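### 4.2 Handling rules at the fixture

Rules below follow the Ulledik draft, July 19, 2019 version, with changes by Moser and Pichler. Edge contact only. Fingertips stay off the contact side and no squeezing across the heat spreader. Tilt gets corrected before the chip goes down into the pocket, never by pushing on it (Figure 2). Limit on re-grips is 2, then the part goes to manual check.
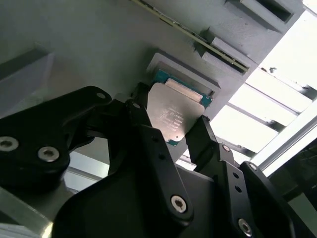 ### 4.3 Rules inside the chassis

Harder case. Memory slots, capacitors and the retention lever all sit close to the socket, so the fingers need a keep-out zone for each. Zürcher wanted one zone for the whole board; we tried it and 14 of 44 approach paths were left, too few to be usefull. Seperate zones kept. Slow speed once the fingertips are over the slots.

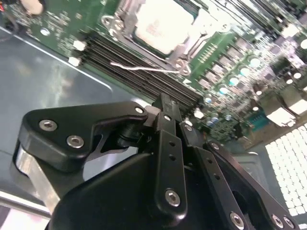 Trusell Notes on Automation, Vol. 14, p. 44

Lever wire is treated as a no-touch part in every step exept opening and closing the socket. Plattner's wording, adopted as is. Zones have to be redrawn for each board model.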